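Trormont Hand Guide teaching kit: a long review after a spring of daily use

Reviewed by a small-workshop owner. Bought with my own money in April.

I have been teaching robot arms to do kitchen jobs for a while now, mostly pouring, scooping and wiping, and I'd gotten used to the idea that the teaching part would be the miserable part. You push a heavy arm through a motion, your wrist gives out, the recording has a big wobble in the middle of it, and you do it all over again. So when I say I look forward to recording sessions these days, please understand how odd that feels to type!

The Hand Guide is a small leader arm that clamps to your bench, plus a control box and the recording software. You move the little arm and the big arm copies you. There's also a mode where you let go of the leader completely, press a button on the wrist of the real arm and push it around by hand. I paid 1820 dollars for the kit with the basic grip handle. The full set, with the second leader arm for two-handed work, is 3484, and I'll get to whether I think that's worth it.

Setup

Unboxing to first recording took me one Sunday afternoon, and a good part of that was me hunting for a hex key. The clamp is excellent. It has wide rubber jaws and it holds on to my old bench without chewing up the edge. The cables are labeled at both ends (thank you, whoever did that). Pairing the leader with the arm is a matter of putting both in the same folded pose and holding down a button until the light stops blinking.

The printed manual is thin. It gets you connected and then more or less waves goodbye. The longer guide on the Trormont site is much better, and I'd print the page on scaling, which lets you set how far the big arm moves for each bit of movement from your hand. I left it at the factory setting for a week and kept overshooting. Turn it down for anything fussy.

How it feels

Light! That's the first thing. The leader arm has some kind of balancing in the shoulder and elbow, so if you let go it mostly stays where you left it. My previous setup, a Claltano joystick box, was fine for moving a block from one side of the table to the other, but any time I needed to tilt and move together I was thinking about which thumb did what. With the Hand Guide I just tip my wrist, and the gripper tips.

The squeeze handle is the other big win. You get a soft spring pushing back at you, and it gets firmer as the gripper closes on something. It isn't true touch feedback and you shouldn't expect to feel a grape through it, but it's enough that I've stopped crushing things. Paper and soft plastic packaging used to scare me. Now I do them before my coffee.

What I've been teaching with it

Powders, mainly. Flour, corn starch, that kind of thing. It's a mean test for any teaching tool, and I chose it for that reason. A bag changes shape when you hold it, the stuff inside sticks and then comes all at once, and the motion you want is a slow tilt with tiny shakes in it. You can't really type that in as a list of positions. You have to show it.

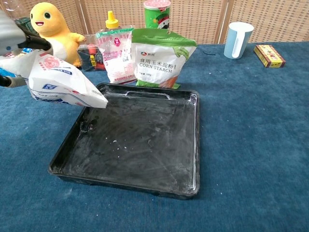 The shakes are where I was most impressed. The software has a smoothing slider, and on every other kit I've tried, smoothing wipes out small quick motions and leaves you with a lazy swoop. On this one you can paint over a stretch of the timeline and tell it to leave that part alone. So I smooth the approach and the lift, and keep the shake exactly as my hand made it. It's a lovely bit of design and I use it on nearly every recording.

Replays are close to what I did, too, close enough that I've gone from fixing everything afterward to fixing the odd grip. When I do want a change I can stop a replay partway, grab the leader, take over from that point and save the result as a new take. I can't tell you how much time that saves.

Push mode

Pushing the real arm by hand is the weaker of the two modes. It works, and for big simple moves like "come over to here and stop" it's quicker than the leader. But the wrist button is on the wrong side for me (I'm left-handed) and you have to keep it held down the whole time. After a dozen takes my thumb is done. Your own hands are also in the way of the cameras, if you're recording video along with the motion.

Things I'd change

The foot pedal slides. It's a great idea, tap once to start a take and tap again to end it, but it wanders across my floor like it's looking for the exit. I stuck a square of shelf liner under it.

File names are just long strings of digits unless you rename them yourself. I have lost good takes this way and found them again days later.

Fine dust gets into the handle. There's a gap around the trigger, and with the sort of work I do it needs brushing out at the end of the day. A rubber boot would fix it. Grunley sells a handle cover meant for a different leader arm and it nearly fits, if you don't mind trimming it with scissors.

The control box fan is loud. I moved mine under the bench.

Against the Selvanayagam glove

A lot of people will be choosing between this and the Selvanayagam glove, which I had on loan for 2 weeks. The glove is more fun for the first hour. You wave your hand and the arm follows, and everyone who visits wants a turn. But it drifted on me during longer sessions, and there's nothing to rest your weight on, so slow pours came out shaky in the wrong way. If your work is quick pick-and-place, try the glove. For slow, careful motions I'd take the Hand Guide every time.

One arm or two?

I started with one and added the second later. If you only ever pick up, pour and put down, one is plenty. Two gets you holding a bowl while you scrape it, or steadying a bag while the other hand opens it, and I find I reach for it more than I expected. It does take practice. My first evening with both looked like a person learning the drums.

Support answered my one question (a leader arm that wouldn't wake up after an update) the next morning, and the fix was a longer press on the power button.

I've recorded with it 7 days a week some weeks, and nothing has come loose. Very happy with it. Four and a half stars, and the missing half is for the pedal.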